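4.2 分類「その他」の膨張

前節では、Grullville玩具図書室の目録が設計上どうなっているはずかを述べた。本節では、実際にどうなっているかを述べる。両者の距離は、筆者らが調査計画を立てた時点で見込んでいたよりも大きい。

目録に登録されている品目は2575件で、いずれも開室時に定められた5つの大分類(積む・組む、ごっこ、音、盤上遊戯、その他)のどれかに属する。規程の文言によれば、「その他」は「前四類のいずれにも該当しないことが明らかな場合に限り」用いるとある。調査時点で、この分類は五類のうち最大であった。明らかな場合というのは、思いのほか頻繁に訪れるらしい。

Molefeは先行する聞き取りの中で、目録の作成者が品目を「その他」に送る理由を三つの型に整理した。第一は判断の保留、第二は規程の読み違い、第三は昼休みの接近である。本稿の資料からも第一と第二は確認できた。第三については登録時刻の記録が残っておらず、検証を見送った。分布の形から言えることがないわけではないが、査読の過程で削除を勧められたため、ここには書かない。

分類の揺れが特に目立つのは、意外にも、分類に迷う余地の最も小さい品目である。組み合わせて遊ぶ幼児向けの大型ブロック(図3)は、規程の別表に「積む・組む」の代表例として名前まで挙がっている。にもかかわらず、同種の品が「ごっこ」に7通りの表記で登録され、うち一つには「車輪がないので車ではない」との注記が付されていた。

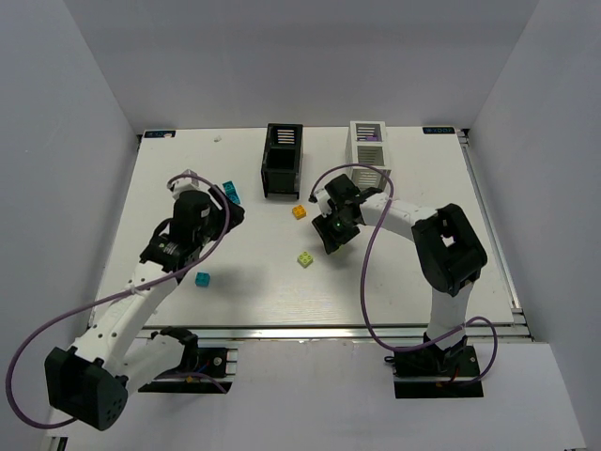
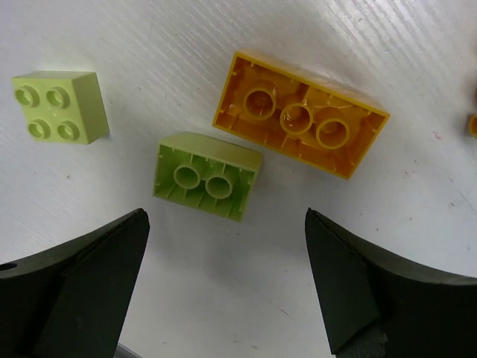
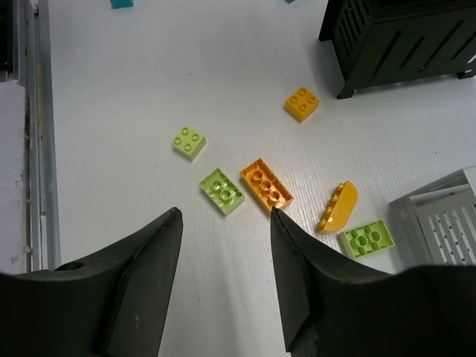
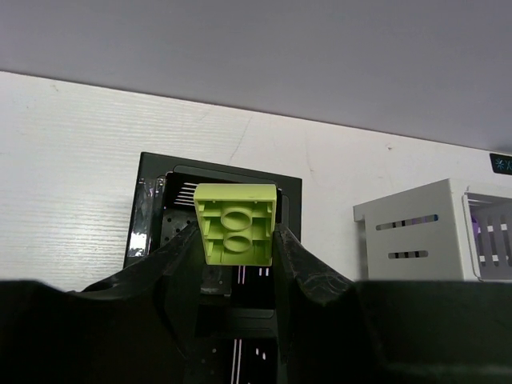
図3 幼児向け大型ブロックと作業台。1枚目は作業台、2枚目は台上のブロック3個、3枚目は黄・橙・黄緑のブロック6個、4枚目は中空の裏面を手前に向けた黄緑のブロック。

表記の問題は色名においてさらに深刻である。目録の色欄は自由記述で、入力者の語彙がそのまま保存されている。「緑」「黄緑」「若草」「ライム」「うすみどり」はまだよい。「春っぽい色」と書かれた品目が二件あり、別々の入力者によるものである。再分類にあたったThambiahは、これらをひとまず「黄緑」に統合したが、作業記録には「一件は現物を見ると水色だった」とある。春の範囲には個人差がある。

こうした揺れが貸出にどう響いたかを見るため、貸出記録3251件を目録と突き合わせた。予想では、誤って分類された品目は検索で見つけにくく、貸出が減るはずであった。ところが「その他」に置かれた品目の貸出率は、他の四類と比べて目立って低いとは言えない。利用者に検索の手順を尋ねたところ、回答者20名のうち目録を引いたことのある者は少数で、大半は棚の前に立って手に取っていた。目録の存在を調査票で初めて知ったという回答もあり、この回答者には結果的に本調査が最も有効な広報となった。

以上から、目録の誤りは利用者にほとんど害を与えていないと見ることもできる。ただし、この解釈は目録を維持する側にとってあまり愉快なものではなく、Wirnmontの図書室で同様の結果を報告した際には、会場の空気がやや重くなった。筆者らはもう少し穏当な読み方を採る。棚の配置は分類とは別に、現場の慣行に従って決まっている。ブロックはブロックの隣に置かれ、目録上の所属がどうであれ動かない。つまり実際に機能している分類は棚の側にあり、目録はそれを遅れて、しかも不正確に書き写したものにあたる。

この読み方に立つと、再分類の優先順位も変わる。規程に照らして目録を正すより、棚の並びを記録し、目録のほうを合わせる手順が現実的であろう。3月に行った予備的な試みでは、棚一本分の照合に半日を要した。所要時間の大半は、棚から消えていた盤上遊戯の駒を捜すことに費やされている。駒は「音」の箱から見つかった。振ると確かに音がするので、この配置を誤りとみなすかどうかは次節の符号化基準に委ねる。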